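Progress report to the Ambaye fund, Jul 22, 2025
Toy and household item sorting, Osville play room
Prepared for Natalie Penrose

Since the last report in May we continued to put the donated things in order. The tables have now green covers, and each metal tray keeps a mixed set of toys, cloths and small household items.

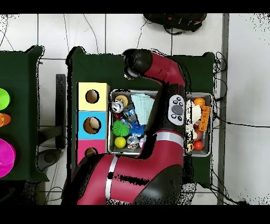

Metal trays with mixed items, and the colored blocks beside them.

We received 13 bags from Gorkari families, and eight of them are sorted. The work is slower than we planned — small toys hide under the cloths, and everything must be taken out before we can write the list. The list has now nearly 1,000 lines.

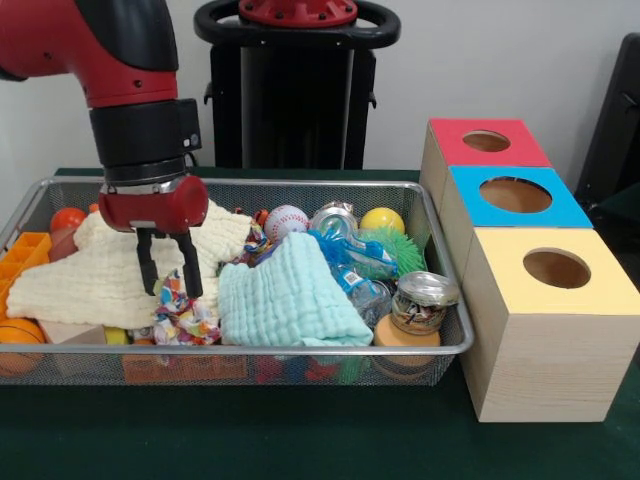

The cloths were a question in our last meeting. We decided to keep them together with the toys, as the children like to cover and find things. They will be washed every second week at Pivatia, which gives us a fair price.

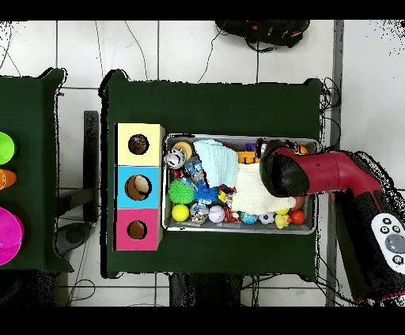
Of the granted money we have spent 50 percent, mostly for tables and washing. We don't ask for a change in the budget. One delay must be reported: the labels came in the wrong size, and we sent them back. Until the new ones arrive, we write the tray names by hand on paper tape.

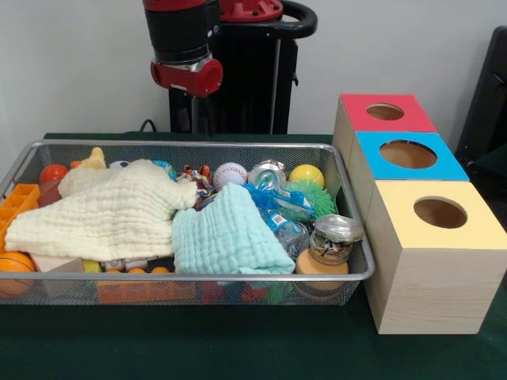 When will the remaining bags be finished?
We expect to finish them before the next report, if the new labels come in time. The full list will be sent together with that report.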